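The Carnus arm has had a fault since February, and I have now spent more evenings on it than I spent on my taxes. The symptom is simple. It closes on a T-shirt, lifts, and somewhere on the way up the controller decides the gripper is empty and opens it. The shirt goes on the floor. The log says GRASP OK.

I blamed the Hekby driver first, as one does. I rolled it back, rolled it forward, and read 2533 lines of log with a sandwich in my other hand. The driver is fine. I have apologized to it.

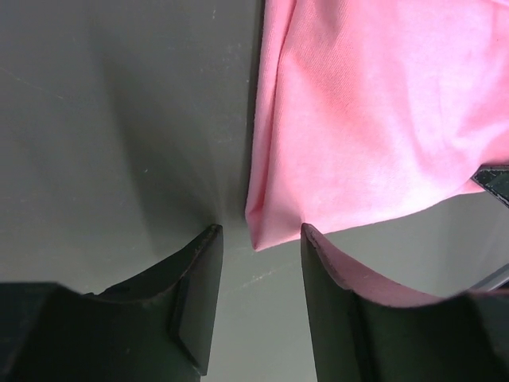 Grip force was next on the list. The Nomach board takes a value from 0 to 255, and mine was at 200, which ought to hold a shirt and possibly a grudge. I ran 30 picks with the pink one, going for a folded corner every time because a corner bunches up nicely between the fingers. It dropped 3. The tabletop has picked up scuffs and a long scratch, and I would like to blame the drops for those too, but a T-shirt doesn't scratch much. I suspect my height calibration, a separate post I'm not looking forward to writing.

So, the wiring. The position signal from the fingers runs through a connector, and if I wiggle it, the reading jumps to "fully closed, holding nothing." The software believes it and lets go. A machine that drops laundry on bad information is funny. The same machine holding something heavy over my foot is less so, and I've moved my chair.

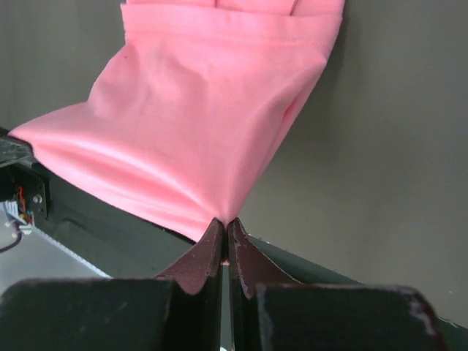 Last updated: February, 11:40 p.m.

Colored wires into a white connector, out at the end of the beam, and any of them could be the one. I've ordered a locking replacement from Naidoo. Until it shows up, a lost signal now means stop and stay shut. I'll have to pry my shirt out by hand, with the power off.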